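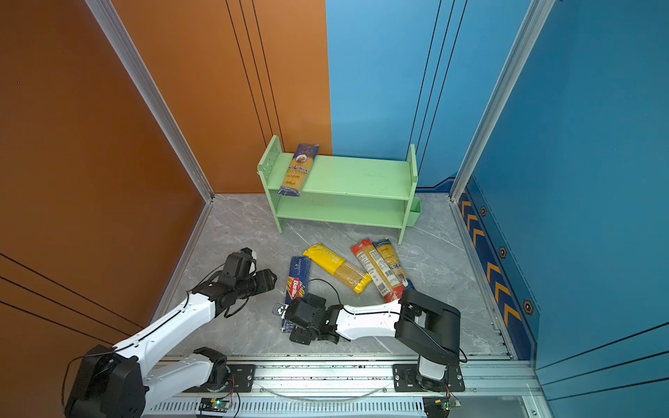
Folie 1: Fünf Packungen Spaghetti, ein kleines grünes Regal

Sprechnotizen, Vortrag »Das kleine Regal«, Tulach, 31.01.2018

Kurz warten, bis alle sitzen. Dann direkt rein: Wer von Ihnen weiß auswendig, wie viele Nudelpackungen gerade zu Hause liegen? (Hände zählen lassen, das gibt immer Gelächter.) Ich liebe diese Frage, weil sie sofort ins Thema führt. Vorräte sind etwas Wunderbares – solange man sie sieht!

Zum Ausgangspunkt: eine Packung steht schon oben links auf dem Brett, vier liegen noch davor. Genau bei diesem Stand fangen die meisten an zu stapeln. Bitte nicht stapeln. Spaghetti sind lang und schmal, die wollen stehen, mit der Vorderseite nach außen, leicht nach hinten gelehnt.

Hinweis an mich: langsamer sprechen, in Osgate war ich nach 18 Minuten schon fertig.

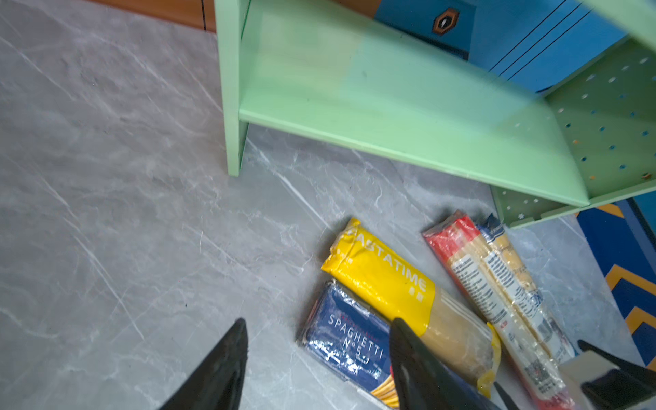

Erst einmal alles nebeneinander auf den Boden oder den Tisch legen, so breit es geht. Das wirkt umständlich und spart nachher so viel Sucherei! Beim Auslegen merkt man, welche Sorten doppelt da sind und welche Tüte schon seit Mai offen ist. Offene Tüten kommen in ein Glas oder kriegen eine Klammer, die wandern gar nicht erst zurück ins Regal.

Dann das Regal selbst. Zwei Böden reichen völlig. Ich bin ein großer Fan von gelochten Seitenteilen, da lässt sich ein kleiner Kasten einhängen, für Klammern, Gummis, einen Stift. In der Plirkel-Gruppe hatten wir darüber eine lange Diskussion, ob der Kasten links oder rechts hängen soll. Meine Antwort: auf der Seite der Hand, mit der man schreibt. Herrlich, worüber man sich streiten kann.

Frage ins Publikum: Wer sortiert nach Sorte, wer nach Datum? 2 Minuten mit dem Nachbarn reden lassen, dann einsammeln.
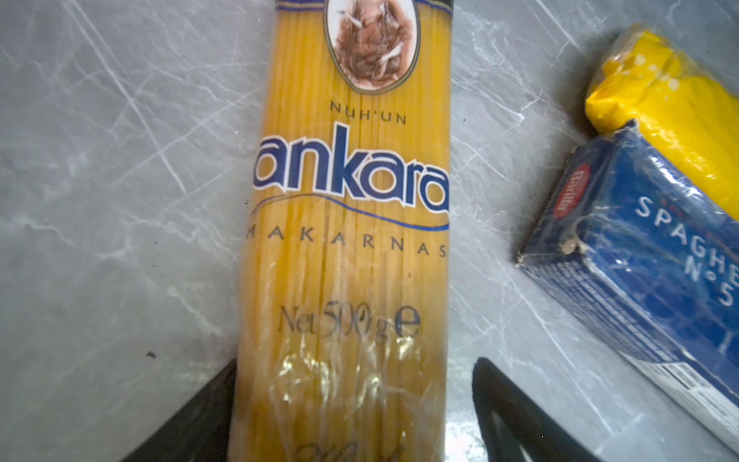
Beim Lesen der Packung fange ich immer mit dem Gewicht an. 500 g sind bei mir 5 Portionen, bei hungrigen Gästen weniger. Man muss übrigens kein Wort Türkisch können, um »makarnası« neben die italienischen Kollegen zu stellen – das Schöne an durchsichtiger Folie ist ja, dass man die Nudeln sieht. Das Mindesthaltbarkeitsdatum schreibe ich mit dickem Stift noch einmal groß vorne drauf, das kleine Gedruckte findet abends kein Mensch.

Falls nach Folie und Müll gefragt wird: kurz halten, dazu gibt es den zweiten Abend.

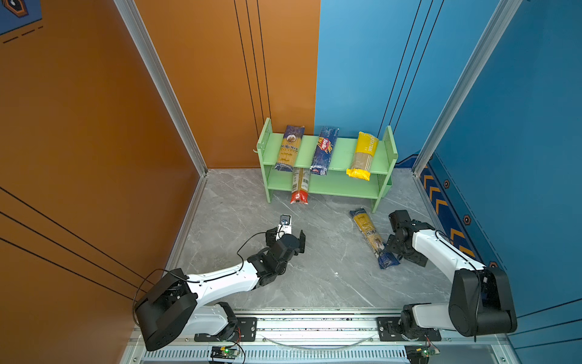

Seite 6

Vier im Regal, eine fehlt noch. An dieser Stelle gern eine kleine Pause machen, die Leute fangen nämlich von selbst an zu überlegen, wohin mit der letzten! Oben stehen drei, und bei mir daheim gilt: oben das, was zuerst gekocht wird, unten der Nachschub. Wird oben etwas frei, rückt von unten etwas nach, und erst wenn unten Platz ist, wird eingekauft.

Zum Mitmachen: Zettel austeilen, jede und jeder zeichnet das eigene Vorratsfach. Schief und krumm ist völlig in Ordnung. Danach Fragen, Licht wieder an, Zettel bitte mitnehmen lassen.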